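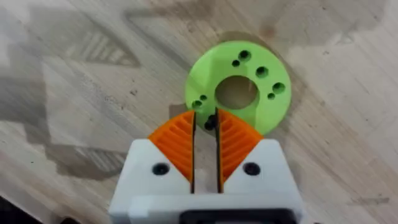 Brikholm Bench Pair is a two-arm handling station for small workshops that make, check and pack plastic parts in short series. It is made for places where the part changes often and where the people who know the part are also the people who move it all day. A typical job is a flat ring with holes, like the lime-green one under the gripper, which has to be picked from the table, turned, and put down in the right orientation. The fingers take it by the rim or through the center opening, depending on what comes next. For a person this is an easy movement, but after a full shift of it the wrist has another opinion.

What is in the delivery

The station comes with 2 arms, 2 grippers, a wrist camera for each gripper, the control box, the foot pedal and the cables. The table is not included. Most customers use a table they have already, and we recommend this, as the workers know its height and its light. The grippers are delivered assembled. Spare fingers are in the small bag inside the control box carton, please do not throw it away with the foam.

The fingers

We use ribbed fingers which give a little when they close on a part. Along the gripping side there is a thin dark strip. The strip is a wear part and can be changed at the bench with one small screwdriver in 4 minutes. Please order strips together with the station if you handle parts with sharp printed edges.
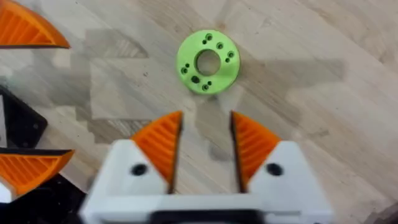 Ribbed fingers in open position, with the ring part on the table.

Opening width is set for each part in the Omum software, where you save it under the part name. When the same part returns next month, the operator selects the name and the arms use the old values. It is possible to copy a part and change only the width, and we notice that most operators work in this way after the first days.

What changes for the people

We are asked this question more than any other, so we want to give it a proper place on this page. The station does not run alone in a corner. One person teaches the movement by guiding the arms by hand, watches the first pieces, and corrects. After that the person is free to do inspection, finishing or preparation of the next part, but stays near enough to hear the signal when a pick is missed.

In the Tiongson workshop, where the station works since August, the handling was earlier shared between everybody, in turns of one hour. Nobody liked these turns, but they were also a time for talking, and the workers told us that they missed this in the beginning. The shop now has a fixed break at the middle of the shift. It was their own idea and we pass it to new customers.
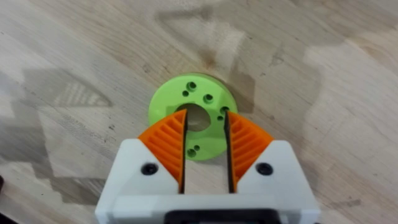
"I was afraid I will only stand and look at it," says Consolacion Ignacio, shift lead at Tiongson. "The first week was like this, yes. Now I teach it the new parts myself, and I find the bad holes earlier, because I have time to look at the holes." She asked for a bigger pause button on the pedal, and all stations have it now.

We ask every customer to name 2 operators for the training, and not only the technician. The training takes 8 hours, divided over two days. Operators do not need to write code. They need to know the part, and to have the patience to repeat a movement until it is clean. For each new part we advise 20 guided repetitions before the first run without a hand on the arms. 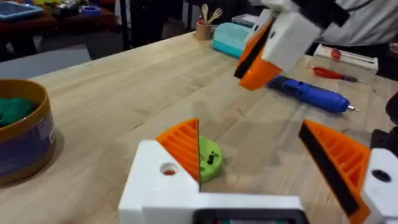 The working area does not have to be a perfect one. Hand tools and containers can stay on the table if they are outside the reach marked during installation. The operator can stand at the side of the table during teaching and during the run. For long hair and loose sleeves the usual rules of your workshop apply.

Service and ordering

Service is done by Gamico, by phone or by visit. Strips, fingers and screws are kept in stock. Gripper housings are printed on order and need a longer time, so please write to us early if you see a crack.

To receive an offer, send us one sample of your part, or a drawing with the outer size and the positions of the holes. Tell us also how many people work at the table now and what you would like them to do afterwards. We read this part of the letter first.

Page updated Dec 23, 2019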